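A retired naval signals officer who served 2 tours at sea is the latest former member to contribute to the Plevden Veterans' Oral History Program. The program records the service of Australian Defence Force personnel in their own words and holds the interviews at its reading room in Hukness.

The officer, who asked not to be named, joined the Navy from a farming family in the Wi district. "I had seen the ocean once before I enlisted," she said. "My father drove me to the recruiting office and did not say much on the way. He had his own reasons for that, and I understood them later."
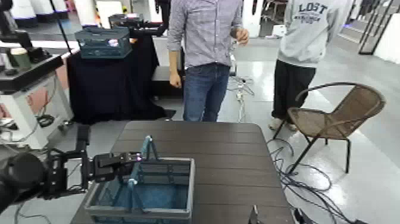

Her first posting was to a communications centre ashore, where she learned to work through the night on coded traffic. She recalled the discipline of the watch more clearly than any single message. "You handed over properly or you did not leave. I have kept that habit all my life — my children will tell you it is not always welcome."

She left the service in December, at the end of her second sea posting, and found the return to civilian employment difficult. A former shipmate organised a position for her with the freight firm Nasano, where she remained until retirement.

"People ask whether I miss it," she said. "I miss the mess at breakfast. I do not miss the weather."

The full recording runs for 80 minutes and was added to the collection on 13/07/2022. The collection comprises 778 interviews, and access is by appointment. Former members wishing to take part may register at the reading room.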